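Home | Stories | People | Archive | Contact

Ask Kauko Lindqvist about choir singing and you'd better have the afternoon free. He joined his first choir at 47, could not read a note, and still grins when he talks about it. 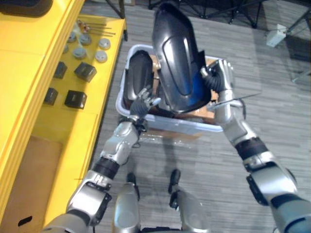 By Ailbhe Kavanagh
Dec 1, 2025

"I stood next to the loudest bass in Zonwood and copied him," Lindqvist says. "When he was wrong, I was wrong too - and we were both very happy!"

The Zonwood choir now draws up to 90 singers for its April concert, and I loved hearing how they learn a new piece. They start with the words, spoken out loud in rhythm, and the tune comes later.

"You get the breathing right first," he says. "Then somebody hums the alto line and the hair stands up on your arms."

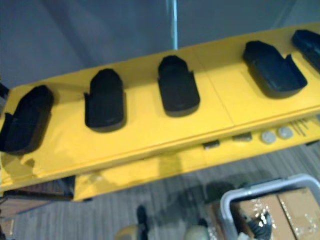 Five black cradles on a yellow rack.

This spring they are taking on a folk setting in five parts, with a tenor line he calls "a staircase with a step missing." He sang me a bit of it over coffee, twice, and then once more with the ending fixed.

Does he practice at home? "In the car," he says. "My wife asked for that - very politely."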